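The Cap Business

Marloes Verstraete did not believe in the two caps. She said so on the stairs, before she had her coat off, and she said it again in the office with the door shut.

"A blue one and a white one," she said. "That's what he left you. A man runs Tosamer for most of his life, and he leaves his niece two baseball caps."

"And a plastic rack," said Floor.

"And a plastic rack. Wonderful."

Floor Brouwer had already read the letter four times. It had come from a lawyer named Demchenko and was dated 03/08/2019, which put it well before her uncle got sick, and it said in stiff legal language that the caps were to be given to her "in their present condition." Marloes had opinions about that phrase. Marloes had worked in insurance, and in her experience nobody wrote "in their present condition" unless the condition was bad.

It was bad. Both caps looked as if they had spent a winter at the bottom of a gym bag. Floor put them on the table in the back office, the pale one with the hole for cables, and set the rack behind them. Then the two women stood there like people waiting for a bus they suspected had been canceled.

"So what are they worth?" said Marloes.

"Jeanine thinks 3450."

"Jeanine Van Rooij thinks her cat can tell time."

"For the pair."

"For the pair! Does she want to buy them?"

Jeanine did not want to buy them. Jeanine had heard from someone at Grallov, the auction people, that a blue cap and a white cap had once gone for a good price because a ballplayer had worn one of them on the last day of a season. Which one, and which ballplayer, and whether the caps in that story had anything to do with the caps in this one, Jeanine could not say. Floor had written the number down anyway. She had noticed this about herself before. Give her a figure and she would put it on paper, and once it was on paper she would start spending it. 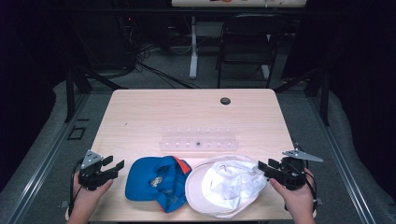 1. What Marloes Thought

Marloes thought the patch was the giveaway. There was a little embroidered thing on the blue crown, white and yellow with something darker in it, and it was so creased that you could have told her it was a lion, a lighthouse, or a slice of pie. She bent down until her nose was almost on it.

"Could be anything," she said.

"Could be a team."

"Could be a gas station."

She went on to the white one. It had no story at all, as far as she could see. It was a white cap that somebody had folded in the middle. She asked what proof there was that her uncle had ever met a ballplayer, and Floor said he used to talk about one.

"He used to talk about a submarine, too," said Marloes.

This was true. Every December, after the second glass, the submarine came up. In some years he had been on it for 30 days and in others for 10, and one year he had been the cook.

2. What the Rack Was For

Neither of them could work out the rack. It was clear plastic, long and low, divided into small compartments, and from the doorway you would hardly have known it was on the table. The letter gave it a line of its own. Floor thought it was meant for pins, the kind collectors stick on caps. Marloes thought it was meant for the trash.

"There's something in one of them," said Floor.

"Dirt."

"It might be a pin."

"It's a speck, Floor. You have inherited a speck."

Floor did not check. She found that she liked it better as a possible pin. She sat down in her uncle's chair and said she might call Sayaka Nomura, who had kept the books at Rundia when he was still a partner there, and who had a memory for objects.

"Fine," said Marloes. "Call her. She'll tell you he bought them at the beach."

3. What Sayaka Said

Sayaka picked up on the second ring and listened to all of it, the letter and the patch and the figure from Jeanine. There was a long pause. Floor could hear a radio.

"Blue and white," said Sayaka. "Yes. He wore the blue one."

"And the white one?"

"The white one was your aunt's."

Floor looked across at Marloes, who had folded her arms.

"Did he ever say where they came from?"

"He said a lot of things," said Sayaka. "He told me he got them on the submarine."

When Floor hung up, Marloes wanted to know how much of that you could take to a bank. Floor said none of it. Marloes nodded. She picked up her bag, put it down, and looked at the white cap again for a while.

"Your aunt hated hats," she said.

"I know."

"I never once saw her in a hat."

"I know, Marloes."

"So I don't believe that either."

Floor took the paper with 3450 on it and turned it over to write down what Sayaka had told her, while she still had the words right. Marloes read it over her shoulder and told her she had spelled submarine wrong.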